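March 5, 2019
Wumcombe sim bench, tray task, notes on the rim strike

Found it, I think! Writing this up before I forget the order I did things in.

Background for anyone coming in cold: the pick policy (Vornow build) has been clipping the wall of the round tray on the way down. It doesn't do it every run. Out of 200 overnight episodes it logged 6 rim contacts, all on the far left side of the wall, and two of those were hard enough to trip the force limit and kill the episode. On the real arm that would be a protective stop at best and bent fingertips at worst, so nothing goes across to hardware until this is closed.

First suspect was the collision mesh. The tray wall is made of flat facets, and I was sure the physics mesh and the drawn mesh had drifted apart when we rescaled it in January. Spent most of the morning on that. They match. A bit embarrassing, but now we know, and I have a nice little overlay script to show for it (it's in the Lai folder, please use it).

Second suspect was the hover pose, so I went back to the approach with the gripper pointing straight down and the fingers close together.

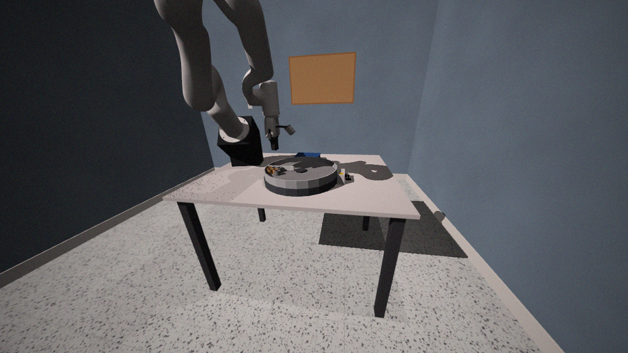
The planner treats the hover point as safe if the fingertips clear the wall. Fine. But it checks that clearance once, at the hover, and then hands over to the descent controller, which is allowed to start correcting sideways right away. If the target is in the cluster at the left of the tray, the correction and the drop happen together and the path cuts the corner. The wall is low, so most of the time you get away with it. Lovely bug, really – every piece is doing what it was told.

Episode 316 is the one to replay. The contact shows up as a clean spike on the wrist force trace, and the sideways command starts before the fingers are anywhere near being inside the wall. Episode 615 from the older batch has the same signature, and we had filed that one under "noise". Sorry, 615.

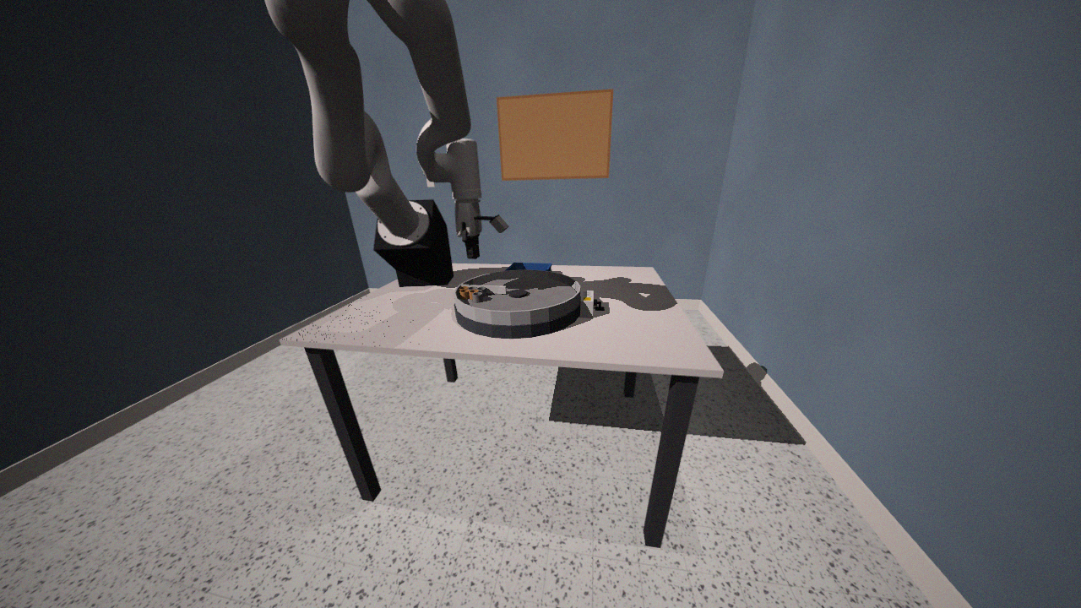

Things I want to try, starting with the cheap one:

Lock sideways motion during the move over the wall, release it once the tips are over the tray floor, then descend. Costs a little time per pick.

Sweep the whole tool through the path, including the bracket and the part on the end of it. Right now only the fingers are in the check. I'm a bit alarmed by this. A pick near the right wall could catch the bracket and we'd never have seen it coming from the fingertip numbers.

Put the force limit for sim back to the hardware value. Somebody (me) had raised it while tuning Oleo and never put it back, so the softer touches didn't end the episode and never got looked at.

Ran the sideways lock on the 316 start state just now and it went in clean. One replay proves very little, but what a nice trace! Full batch is queued for tonight with the lock on and the limit restored. If you need the bench machine, please don't kill the job, just message me and I'll pause it.

Still open: does the lock need to apply on the way out too?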